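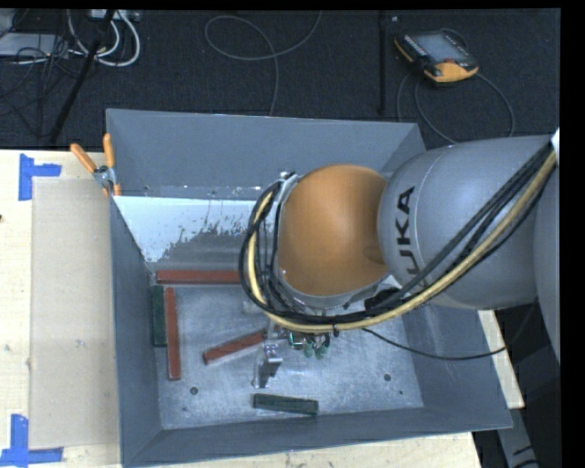 Leena Kuusisto wrote to me after my last post to say I had made the night shift sound lonely, and that in her nine years on the console at Wedunstead she had never once felt alone, only hungry. I laughed out loud at that, and then I thought about it for most of a week, and I think she's partly right and I want to have another go at it.

For anyone new, I took emergency calls for the county at the Erkport center until last spring. I answered police, fire and medical, whatever came in, and for the last stretch I also trained the new people. I don't miss the schedule (my goodness, I do not miss the schedule) but I miss the room. It was a low, carpeted room with the lights turned down after ten, and everybody had a blanket on the back of the chair because the air conditioning was set for the computers and not for us.

Leena is right that you're never by yourself in there. On a slow night in February we'd have four of us on, and by three in the morning we'd have talked through everybody's kids, everybody's knees, and whether it was worth driving out to the good bakery when we got off at 6. Somebody always had soup. One winter we had a crockpot rotation with a sign-up sheet that people took more seriously than the vacation calendar.

What I was trying to say in that last post, and didn't say well, is that the call itself is a lonely sort of place. You have a voice in your ear and the rest of the room goes away. Your partner is three feet from you, sending the engine you just asked for, and you couldn't tell me afterward what color shirt she had on.

The other thing I want to talk about is addresses, because I got more mail about that one paragraph than about anything else I've written! People do assume we know where they are. We often have a pretty good idea, and it's a great deal better than when I started, but a pretty good idea in the country can mean a field, two driveways and a creek. When I trained people I used to have them say "Tell me exactly where you are" out loud, over and over, until it came out before anything else did. Chae-won Oh, who sat next to me for years, said she woke up her husband saying it in her sleep.

The one I always think of is Hemel Road. There's a Hemel Road and a Hemel Lane, and they are on opposite sides of the river, and a caller in a hurry will just say Hemel. I once had a gentleman with chest pains who was quite short with me for asking which one, and I didn't blame him a bit. But I asked, and then I asked him to say it one more time, and the ambulance went up the correct hill. He was still cross with me when they knocked on the door, and I could hear him being cross with them too — a very good sign, in my experience.

So please, if you do one thing after reading this, go out to the end of your driveway after dark and see whether you can read your own house number. Ours was behind a hydrangea for years, and me in that line of work! My husband moved it to the post and put the reflective kind up, and it took him less than an hour, counting the trip back to the store for the right screws. If you live in apartments, write the building letter down by the phone or on the fridge, where a babysitter or a visiting grandmother will find it.

A couple of you asked about applying. I'd say do it, and ask if you can sit in first. Most centers will let you plug in a second headset and listen for a few hours if you sign their form, and you'll know a lot about yourself by the time you unplug. Typing matters less than you'd guess. Being able to listen to one person while another one talks matters a whole lot, and if you've raised more than one child you may already be most of the way there.

Leena also asked for the white bean soup, and I haven't forgotten. It was my week's crockpot recipe and I never measured a thing, so I need to make it once with a cup and a spoon in hand before I can write it down for anybody. I'll do that when my sister's been and gone, and I'll put it up with the cornbread.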